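Folding clothes without a table
Asked March 14, 2021

I fold everything on the bed and the pile always topples. Any tips?

Answer 1
Buy a table.

Answer 2 – Ruwan Nanayakkara
Stack heavy things first and keep it under 11 items. 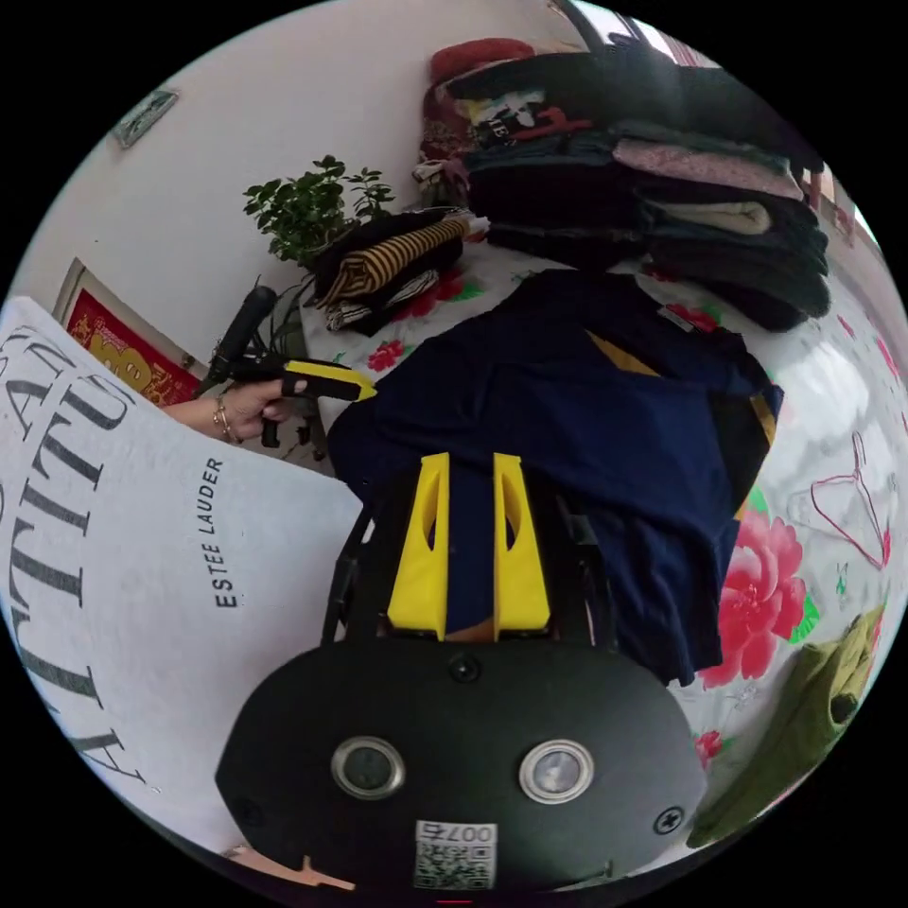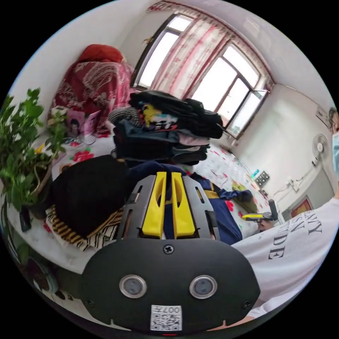 My own bed in Nilliswood is soft, so I fold in the middle and never near the pillows. Big pieces go last – something like the navy one with the yellow stripe takes up half your space.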